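Was eine Naht über eine Maschine verrät

Im Juni war ich bei Munro zum Tag der offenen Tür. Die Firma entwickelt in Clestow Instrumente und Steuerungen für das automatisierte Nähen von Gewebe, und zweimal im Jahr lässt sie Leute herein, die damit beruflich nichts zu tun haben. Ich halte das für richtig, und ich halte die Art, wie es gemacht wurde, für besser als das meiste, was die Branche sonst vorführt.

Üblich sind Filme mit Musik, in denen alles schnell geht. Niall Galbraith, der die Vorführung leitete, zeigte die Arbeit in normaler Geschwindigkeit und sprach wenig. Das Nähen dauerte. Zwischendurch stand alles still, während Yupin Srisuk am Pult eine Einstellung prüfte. Ein Mann neben mir ging nach ein paar Minuten Kaffee holen. Wer blieb, bekam einen Eindruck davon, woran an solchen Geräten gearbeitet wird: am Fassen der Nadel, am Übergeben, am Faden, der sich dorthin legt, wo er stört.

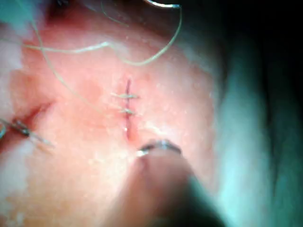
Gebogene Nadel, heller Faden, Gewebe: mehr braucht es für die Übung nicht.
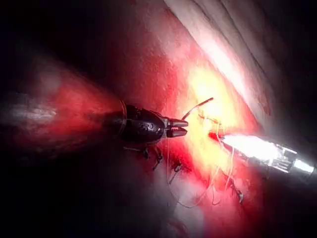 Wozu führt eine Firma das Nähen vor und keine ganze Operation?
Das Nähen ist eine abgegrenzte Aufgabe, die sich wiederholen und hinterher am Ergebnis beurteilen lässt. Eine ganze Operation besteht aus vielen Entscheidungen, bei denen ein Zuschauer kaum erkennt, was die Maschine und was der Mensch beigetragen hat.

Genau an dieser Stelle habe ich allerdings einen Einwand. Auf der Einladung stand »autonomes Nähen«, und im Raum saß die ganze Zeit jemand mit der Hand am Schalter. Auf meine Frage sagte Kirsty Dunbar, zuständig für die Erprobung, man greife ein, sobald die Nadel schlecht sitze. Das ist vernünftig. Dann gehört es aber auch auf die Einladung. Wer später als Patient eine Einwilligung unterschreibt, muss wissen, wie oft ein Mensch eingreift und wer das entscheidet. Eine Liste der Eingriffe, ausgehängt neben der Tür, hätte mir mehr gesagt als der Prospekt.

Munro will die Technik vorerst an Lehrkliniken geben, und zwar für Übungen. Ich würde es dabei eine Weile belassen. Assistenzärzte könnten neben der Maschine nähen und die Stiche vergleichen, Abstand, Knoten, Spannung. Davon hätten beide Seiten etwas, und der Streit darüber, ob Roboter Chirurgen ersetzen, könnte warten, bis es Zahlen gibt.

Aurora Louro

Weitere Beiträge
Sorero stellt neuen Greifer vor
Besuch im Lager von Sikness
Leserbrief von Jirayu Tanasarn: Wer haftet am Pult?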